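貸し作業室 Ikau 机まわり点検表とコメント(2月分)

対象は2階の作業室にある木の天板の机、その上で使う小物、床まわりの配線です。担当はPei-shan Kao。毎月、利用の入っていない水曜の午前に一通り見て、気になったところを書き残しています。判定は「良」「要観察」「要対応」で付けます。要対応が付いた項目は、直すまで当該の机や備品を貸し出しません。

1. 天板

1-1 表面のささくれ、欠け
判定:良
手のひらに薄手の綿手袋をはめて端から端までなでる。引っかかりなし。窓側の机は先月、手前の縁に毛羽立ちがあったので紙やすりをかけ、蜜蝋を薄く塗っておいた。今月は戻っていない。

1-2 傷、書き込み
判定:良(記録のみ)
浅い擦り傷と鉛筆の線のような跡がある机があるが、使用に差し支えない。消しゴムで落ちるものは落とす。落ちないものを研ぎ落とそうとすると天板がそこだけへこむため、そのままにする。カッターの切り込みは別扱いで、爪が入る深さなら要観察とする。今月は該当なし。

1-3 角
判定:良
角は丸めてあるものを使っている。ぶつけて潰れた箇所がないかを見る。奥の机の右手前に小さな打ち跡があったが、木が割れてはいない。

1-4 配線用の丸穴
判定:良
穴の縁に指を一周させて確認。ばりなし。穴にごみや鉛筆の削りかすを落とす人がいるので、下の床も一緒に掃除する。穴に通すコードは1本まで。2本目を無理に押し込むと被覆がこすれる。

1-5 がたつき
判定:要観察
四隅を順に押す。中央の机だけ、左奥を押したときにわずかに沈む。脚の底の当て物が減っていたので交換した。交換後は収まったが、来月もう一度見る。

2. 天板の下と枠

2-1 枠の締め付け
判定:良
六角レンチで全か所を当たる。増し締めが必要だったのは1か所のみ。締めすぎると木側のねじ穴がばかになるので、止まったところでやめる。

2-2 天板の下から出ている部品
判定:良
縁から少しはみ出した部品は、袖や持ち手を引っかけることがある。揺すってみて抜けてこないこと、角が立っていないことを確認する。抜けてきた場合は勝手に押し戻さず、受付に渡してほしい。

2-3 天板裏
判定:良
懐中電灯で照らして見る。ガムが付いていた。取り除いた。

3. 机の上に置く小物

展示用の支え、輪を組んだ台、帯状の物を掛けておくための飾り台など、軽くて背のあるものをここで見る。今月いちばん時間をかけた項目。

3-1 底の輪が平らに付いているか
判定:良
水平な天板に置いて、輪の縁に紙を差し込んでみる。紙が奥まで入るところがあれば浮いている。少しの浮きなら手で曲げ戻せるが、細い材のものは同じところを何度も曲げると折れる。曲げ戻しは一度きりとし、次に浮いたら交換。

3-2 輪の交わるところ
判定:良
交点が緩むと、上に物を掛けたときに輪がねじれて片側へ倒れる。指でつまんで左右に動かし、ずれるかどうかを見る。接着し直す場合は一晩置いてから使う。

3-3 掛けた物の釣り合い
判定:要観察
詰め物の入った厚手の帯などは、見た目より片側に重さが寄る。掛けたら手を離す前に、垂れた側を指一本で軽く押して戻りを見る。戻らずに傾くなら掛け直し。垂れた端や細いひもが天板の外まで出ていると通る人が引っかけるので、端は天板の内側に収める。

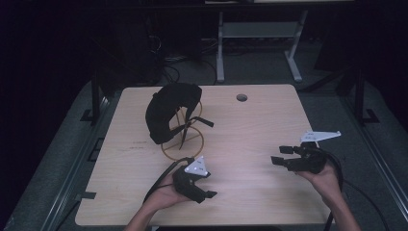

3-4 台を置く位置
判定:良
縁から30センチ以上内側に置く。穴の真上には置かない。底の輪が穴にかかると支えが一点抜けたようになり、軽く触れただけで傾く。前回の利用者がちょうどそのように置いていたため、机の脇に注意書きを足した。

3-5 台に載せてよい重さ
判定:要対応 → 対応済み
備品箱の札がはがれていた。元の札は字も薄かったので、太いペンで書き直して付けた。477グラムの見本袋を掛けて一時間置き、輪が開いてこないことを確認。これを超えるものは掛けない。濡れた布は乾いているときの重さで考えないこと。

3-6 破損品の扱い
判定:良
ひびの入ったもの、先が出たものは赤い箱へ。今月は2点。捨てずに残してあるのは、Wumivarに修理見積もりを頼むため。返事待ち。

4. 手に持つ道具

4-1 挟む部分のある道具全般
判定:良
開いて閉じて、途中で引っかからないこと。先がそろっていること。閉じ切ったところで指の皮を挟む隙間がないか、必ず手袋をして見る。置くときは先を通路側に向けない。

4-2 握り
判定:良
べたつき、ひび割れを見る。べたつくものは固く絞った布で拭き、乾いた布で仕上げる。アルコールは樹脂が白くなるものがあるので使わない。

4-3 札や板が取り付けてある道具
判定:良
付けた板のぐらつきを見る。尖った形のものは、隣の人の顔の高さに来ないよう、肘を体に寄せて持つ。

4-4 両手で別々に道具を使う作業
判定:良
机一台につき一人まで。向かい側に人を座らせない。

5. コードと床

5-1 コードのたるみ
判定:要観察
手元から机の外へ垂れるコードは、立ち上がったときに足に掛からない長さに束ねる。面ファスナーの帯を各机に2本ずつ用意した。結束バンドは切り口が鋭いため使わない。手首にコードが乗った状態で腕を伸ばすと、机の小物をなぎ倒すことがある。腕を動かす側と反対に逃がすこと。

5-2 被覆の傷
判定:良
曲げ癖の付いた根元を重点的に見る。テープを巻いて済ませた跡があれば、中を見るまで使わない。

5-3 電源タップ
判定:要対応 → 対応済み
Skusoraのタップの差し込み口が1つ緩くなっていた。廃棄し、棚の予備と交換。予備は残り1つ。次の発注に入れておく。

5-4 床の滑り
判定:良
ワックスがけの翌日は靴底を拭いてから入る。入口のマットの端が反ってきたので裏返して重しを載せた。

6. 通路、明かり、その他

6-1 通路幅
判定:良
椅子を引いた状態で測る。入口側は問題なし。窓側は椅子を引き切ると狭くなるので、荷物は棚へ。かばんを足元に置かないよう声をかける。

6-2 照明
判定:良
20分つけっぱなしにしてちらつきを見た。異常なし。

6-3 救急箱
判定:要対応 → 対応済み
ばんそうこうの小さいほうが切れていた。補充。使った人はふたの裏の紙に印を付けてください。

6-4 利用開始前の確認
判定:良
朝9時の鍵開けのときに、担当が1-5、3-4、5-1だけ見る。紙は入口の釘に掛けてある。書き忘れの日が一日あった。

来月への申し送り

中央の机の左奥。帯を掛ける台の釣り合い。窓側のコードのたるみ。この三つは判定が良に戻るまで毎回書く。赤い箱の2点は、見積もりが来た時点で直すか捨てるか決める。3-5の札は糊が弱いかもしれないので、はがれていたら穴を開けてひもで付ける。

コメント

木曜組
3-1の紙を差し込む方法、うちの教室でもやってみました。名刺だと厚くてわかりにくく、薄い便箋がよかったです。

Lau
綿手袋は白と黒どちらですか。ささくれの糸くずは黒のほうが見つけやすい気がします。

Pei-shan Kao
白です。次は黒も買って比べてみます。

みどり
5-1の面ファスナー、奥の机のが1本しかありませんでした。受付に伝えてあります。

Pei-shan Kao
ありがとうございます。足しておきました。

通りすがり
6-2のちらつきですが、つけてすぐに出るものと温まってから出るものがあるので、朝と夕方に分けて見るといいと思います。

さかな
477グラムは半端な数字ですが、何か基準があるのでしょうか。

Pei-shan Kao
見本袋に砂を詰めて量ったらその重さでした。切りのいい数字に合わせて詰め直すと札も書き直しになるので、そのまま使っています。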